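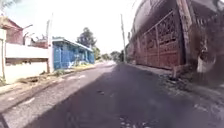

30/06/2026

Today I walked again the whole way to the post office on foot, because the bus did not come. I had the parcel for Margarida Baptista under my arm and it was heavier than I thought at home. Inside there are the two books she asked for, the coffee, and a tablecloth from my aunt which nobody in our family wanted to iron.

I have lived in Oletwood since November and I still learn the streets by walking them. On the map everything is simple. When I am there, I look for the colors of the houses and not for the names. The blue one-story building is my sign that I am on the correct side. After it I stop worrying and can think about other things, for example about my rent.

The light was very strong this morning. I had left my sunglasses on the kitchen table, next to the key of the cellar, so I walked with my eyes half closed and chose the shadow when there was one. There is gravel on the road and my shoes are thin. I must buy other shoes. I wrote the same sentence in this diary in spring, I believe.

I went past the house with the tall metal fence and the tree behind. I like this tree. It is large and full, and under it the grass is already dry and yellowish, like at my grandmother's in the summer holidays. I wanted to sit down for five minutes, but the parcel had to go before the counter closed, so I only changed it to the other arm.
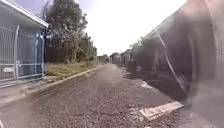
The lane with my favorite tree.

Delali Dankwa called me while I was walking. She has the job at Shabalala! She starts in the office there next week and she is nervous about the telephone, because people speak fast and she cannot see their faces. I understand this very well. I told her to write down the first three sentences and read them from the paper – I did this for half a year and no one noticed, or they were polite. We talked so long that my ear became warm.

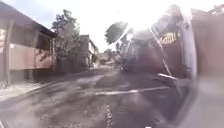

She asked also if I will come to Grurkum with her in the autumn to visit her cousin. I said yes before I thought about the money. The ticket I can pay, the hotel I am not sure.

At the post office I was number 12 in the line. The man at the counter weighed the parcel and said 3,128 grams, and I was a little proud that it was so much. He pressed the stamp on it two times. I forgot to ask how many days it will need.

My phone says 3,153 steps, only for the way there. In the evening I made soup with the rest of the carrots and put my feet in cold water. Tomorrow I must call the landlord about the window.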